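Mirndale Robotics Club — Bench and Floor Check, Room 706
Table-clearing project (Wedudholm challenge)
Checked by: Efraín Rengifo

Fill in before the robot is powered. Mark OK, FIX or N/A, and write a comment for anything other than OK.

1. Emergency stop within reach of the operator: OK
2. Second person present, hands free: OK
3. Floor tape in place along the working area: OK
Comment: Yellow and black tape only. Do not patch with masking tape.
4. Loose cables clear of the table and walkway: FIX
Comment: Orange cable is on the carpet by the table. Coil it and move it to the wall before the next run.
5. Glass top seated on its base, no chips at the rim: OK
Comment: Check by hand with the robot off. Ask for help if it needs to be lifted.
6. Gloves on both robot hands, no tears: OK
7. Arm cables and bands secure: FIX
Comment: One cable loops out from the left forearm. Tie it closer, but leave enough slack for the elbow — Correa team lost a connector this way in October.

Items allowed on the table for this task are the tray and the paper bag. No drinks, no tools, no laptops.
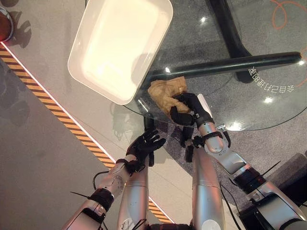 Page last changed: Sep 9, 2023

The right hand has the bag against the glass, and the tray sits partly over the rim. Starting position for the tray should be fully on the table. Please correct this in the task sheet.

8. Grip force limit set to level 2 for paper items: OK
9. Arm speed at the student setting: OK
10. People outside the tape while the arms are live: OK
Comment: Two reminders given. Visitors from the Flerkia class need the short briefing first.
11. Battery above 16 percent at start: OK
12. Run log open and initialed: FIX
Comment: Initials missing for the last five runs.

After the session, lower both arms, power down, and wait for the joints to go slack before anyone crosses the tape. Wipe the glass and put the tray back on the shelf.

Open items: 4, 7, 12. To be closed before the next powered run — E.R.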